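July, laundry bench notes, evening

Long one today. I was in at seven and the arm wasn't homed until nearly nine, which set the tone. Onni Ikonen had left the calibration target on my chair with a sticky note that said "elbow again", and the elbow it was. Once the encoder offset was reset the joint stopped drifting and I could get on with the unloading trials.

For my own record, the question we're working on is small. When the policy reaches into a round opening for soft things, does it do better if the training set includes failed grasps with the recovery left in, or only clean ones? The Bulness group trimmed everything to clean successes and got a tidy number out of it. Carmela thinks the tidy number is the problem. I half agree with her, which is why I've spent the month at a dryer.

We have 258 demonstrations now. Of those, 180 are clean pulls and the rest have at least one miss, with the operator going back in for another go. I finished relabelling the last of them before morning tea. The hardest part is deciding where a miss starts. If the fingers close and come up with nothing, fine, that's a miss. If they close, catch a bit of hem, and lose it at the lip, I've been calling it a slip and giving it a separate tag. Onni thinks that's fussy. He may change his mind when he sees the plots.
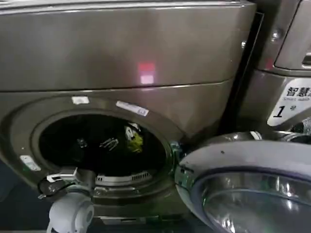

The approach is still where most of the time goes. From the head view the policy has to pick a line past the lower lip of the opening without touching it, and the open door on the right takes away a good part of the room it might have used to swing in. Operators learn this in a morning. They come in low from the left, stop just short of the rim, then tilt. The policy trained on clean data copies the stop but not the reason for it, so it will sit in front of the opening for three or four seconds and then commit to a bad angle. The one trained with recoveries stops for less time and backs out more often. I don't know yet if backing out more is a good thing. It looks better, and I've been fooled by that before.

Ran the first block before lunch. Two garments in the drum, a yellow-green one and a dark one, with a fresh placement each run. Colour matters more than I wanted it to. Against the back of the drum the dark one is hard to segment, and the clean-data policy went for the bright one nearly every time, even when the dark one was closer and sitting on top of it. I wrote to Pintér, who built the segmenter, to ask if he had ever tested on dark cloth in a dark hole. He wrote back "a little", so no.

Lunch was leftover dhal at my desk. Carmela Escobar came by with the reviewer comments on the Hirkelby paper and we went through them standing up. Most are fair. One reviewer wants to know why we count a run as a success if the garment leaves the drum but lands half on the basket rim. I've never been happy with that rule either. We agreed to report it as its own category and stop arguing about it. She also asked if I was sleeping properly. I said yes.

Afternoon was the second block, 20 runs for each policy, order shuffled by the script so I couldn't play favourites. I sat with the stop button and a clipboard and tried not to lean forward.
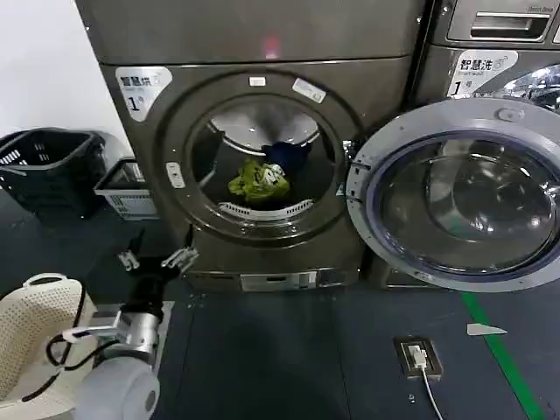 **Results, second block**

Clean only: 11 of 20 with both garments out. Five runs ended with one garment left behind, and 4 timed out without a grasp.

Clean plus recoveries: 15 of 20 with both out. Three with one left behind, two timeouts.

Small numbers, and I wouldn't show them to anyone outside the group. The gap is the same direction as in the first block though, and the same direction as the runs in the spring with the old fingers, so I'm starting to believe there's something in it. What interests me more is where the extra successes came from. Going back through the logs, the recovery policy isn't any better on its first grasp. It's slightly worse, if anything. It wins on the second and third tries, where the clean policy has no idea what to do with an empty hand and tends to repeat the same motion at the same depth.

That has a dull explanation, which is that the clean set never shows an empty hand inside the drum. Of course it's lost. The better test is to give the clean policy a scripted retry - back out, reset, go again - and see how much of the gap closes. If it all closes, we don't have a paper about data, we have a paper about retry loops, and somebody wrote that one years ago. I've put it down as the next thing to run. Carmela won't love it but she'd ask for it anyway.

The other thing from the afternoon was the end-of-task check. We use the wrist camera for that: the arm goes back to the mouth of the drum with the fingers spread and a small classifier votes on whether anything is left. It was trained on the Drelent rig, where the drum lining is much paler, and it keeps calling the filter at the back a sock. I got three false "not empty" calls in a row and had to enter the results by hand.

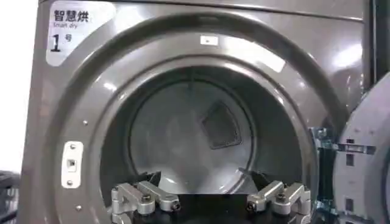 *Wrist view into the drum, fingers open, filter on the back wall.*

Spent the last hour on that. Lowering the threshold fixed the filter but then it missed a real garment bunched up against the side, so I put it back. The right fix is to collect empty drums from this dryer at several depths and retrain. It's boring work and should have been done in the first week. I'll ask Onni to take the shallow positions and I'll do the deep ones, where the wrist cable gets tight and you need to watch it.

Other bits, so I don't lose them:

- Slip tag needs a written definition before anyone else labels. One paragraph, with two clips.
- Left finger bolts checked and snug. Check again before the next block.
- Ask Pintér for the segmenter weights from before the last update, to compare on dark cloth.
- Log the door angle for each run. I've been setting it by eye.

The door one bothers me. If it was a few degrees wider in one block than the other, the approach line changes and my comparison across blocks is muddier than I've let on. Within a block it's fine because the policies were shuffled together and I didn't touch the door. I'll say so in the write-up.

Got home after eight. Toast for tea. The scripted retry is half written and I've left it open on the bench laptop with a comment saying which half.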